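"Give me the wardens and I'll give you the night back"

I'd been trying to get an hour with the leader of Eddale District Council for ages, so when she rang and said she could do half seven in the morning, before her first meeting, I said yes before I'd looked at the bus times. She was already on her second tea when I got there and she started talking before I'd found my pen.

What she wants is simple enough. The night wardens in Eddale are paid for out of the council's budget but take their orders from the county office over in Clornberg, and she thinks that's daft. "We get the bill and they get the rota," she told me. "If there's trouble by the market at one in the morning, I can't move a single warden from one street to the next. I have to send an email. To an inbox!"

I asked whether that was really how it worked, and she pulled the thing up on her phone to show me. It was indeed an inbox.

The row goes back to last winter, when a run of break-ins along the Kalludus estate had people sitting up with their lights on. Residents asked for patrols and the county said it would look at the pattern first. She's still cross. "They were looking at the pattern while people were looking at their back doors. I had 60 letters on my desk and every one of them said the same thing. Where is everybody?"

Now, I live the other side of the river and I remember it a bit differently (we did see wardens, they were just always parked by the petrol station) so I put that to her. She laughed, and then she didn't. "Yes, well. That was where the rota said they should be."

Clornberg's line, as put in the letter it sent round in June, is that moving control to districts would leave the smaller ones with nobody to call on when things get busy. I think that's a fair worry. Eddale has two vans. If both are out at the Boychuk Road end, the villages have none, whoever is in charge of them. She waved this away at first, but when I came back to it she was more careful. "I'd want a sharing deal with our neighbours. Written down, signed, with a phone number that rings. I'm not after an army. I want two more people on after midnight and the right to say where they stand."

And the money? She reckons she can find it by letting the old office lease go, and she wouldn't give me a figure, however many ways I asked. "Ask me after the vote." I will, too.
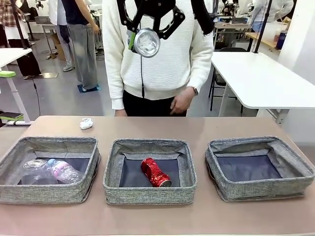

The vote itself is open to the public, and she wants the gallery full, so I promised I'd pass on the practical bits. Seats for 100, doors at six, questions from the floor at the end if you put your name down on the way in. It gets chilly up there once the heating clicks off, so a good thick jumper like the white ribbed one in the photo wouldn't go amiss, and do wear a watch as well, as the gallery clock has been stuck at twenty to four since I first started going. Speakers get cut off sharp. I've had it happen to me, halfway through a point about street lamps.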